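Home Courses Reviews Templates About Contact

Review: Cemus storyboard tool for course designers
Hanna Rutkowska, February 21, 2019

Cemus is a browser-based storyboard editor from Stokance, aimed at people who build online courses. I used it through one full build, a safety refresher with 8 modules, and compared it with the spreadsheet I normally keep.
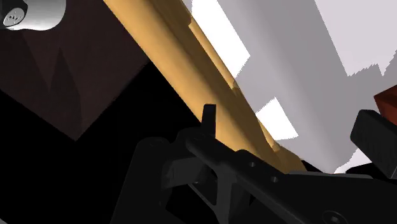
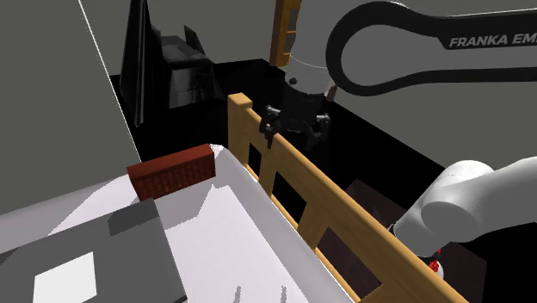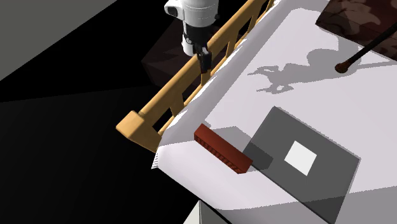
Simulated views, all three with a gripper.

Each screen of a course is a card. A card holds narration, on-screen text, media notes and a learning objective. Objectives are stored separately and linked, so a wording change carries through to every card that uses it. This worked without errors in my build.

Narration fields are limited to 3,000 characters. The counter includes formatting marks, and the manual does not mention this. Comments are threaded per card and can be assigned. My reviewer, Rostam Daneshvar, needed no account to reply.

Export is the weak part. The document export keeps tables but drops comment threads. The spreadsheet export puts all objectives in one cell, separated by semicolons. I split them by hand.

Speed was fine up to 200 cards. Past that point, dragging a card between modules lagged noticeably on my laptop.

Version history saves a copy at each sign-off. Single cards cannot be restored, only the whole board. An April update is supposed to change that.

Rating: 3 out of 5. Usable for a small team with outside reviewers. If you depend on clean exports, keep the spreadsheet for now.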